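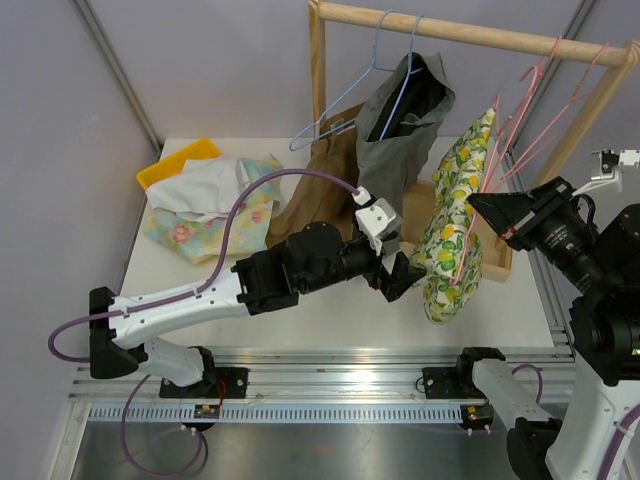 Wooden rack with blue and pink hangers. Gray and brown garments at left, lemon print at right.

1/11 The Mulby Clothing Room has revised its guidance on hanging and sorting donated garments. The main points are set out in this thread for partner sites and for members of the public who bring in clothing.

2/11 Garments are to be hung on the day they are received. Items left folded in bags overnight crease at the shoulder and take longer to prepare. Sites short of rack space should call the Dissanayake Street office before noon.

3/11 Hanger color now has a fixed meaning at all Mulby sites. Blue hangers are for garments still to be checked. Pink hangers are for garments that have passed the check and may go to the floor.

4/11 The two colors are kept on separate halves of the rod, blue on the left and pink on the right. Please do not mix them, even when one side is full. Move the finished items out first.

5/11 Hangers should enter a garment from the bottom hem and come up through the neck. Pushing a hanger down through the collar stretches knit fabric, and we continue to receive sweaters damaged in this way.

6/11 Wide-necked garments slide off smooth hangers. Turn both shoulders to face the same way, settle the fabric evenly, and fasten any tie or top button. If the garment still slips, fold it and place it on the shelf marked "Flat."

7/11 Long garments must hang clear of the work surface before they are passed. A hem resting on the table will pick up creases along its lower edge. Use the tall rack for coats, robes, and full-length dresses.

8/11 Printed household fabric, including aprons, tablecloths, and tea towels, is accepted. It is recorded on the Drudel sheet under "Home," not under "Clothing." In June, 233 household items were entered in the wrong column and had to be recorded again.

9/11 Empty hangers are to be returned to the rod or to the hanger bin at the close of each shift. Loose hangers catch on sleeves and tangle with one another. Bent or cracked hangers should be set aside for disposal.

10/11 Replacement hangers are supplied by Clilteo in cartons of 98. Sites may request one carton per month by email. Requests received after 3 p.m. are handled the next working day.

11/11 More than 2048 garments passed through the Clothing Room last season. The full guidance is posted at the front desk of each site, and printed copies are available on request. Questions may be sent by reply to this thread.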